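Categoría: Cuaderno de taller / Manipulación doméstica

Septiembre, 16:30. Tarea: recoger objetos del suelo y colgar prendas. Pinza manual, marcadores en los dos dedos. Koval insiste en que el brazo ya puede con esto; con gorras y bolsas no lo veo. Con tazas sí.

Ute pide separar los fallos de agarre de los de localización. De acuerdo, van en columnas distintas. Objetivo: 500 demostraciones; llevamos 57. 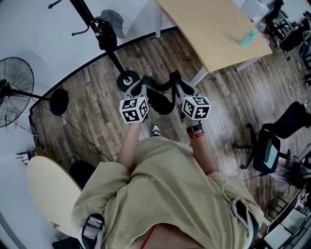 Pendiente

- Repetir la calibración de apertura con los dedos abiertos del todo.
- Los cables en el suelo siguen siendo el peor caso. El planificador de Tromex los toma por borde de tabla.
- Preguntar a Tayla por el umbral de fuerza para tela. El actual arruga y no sujeta.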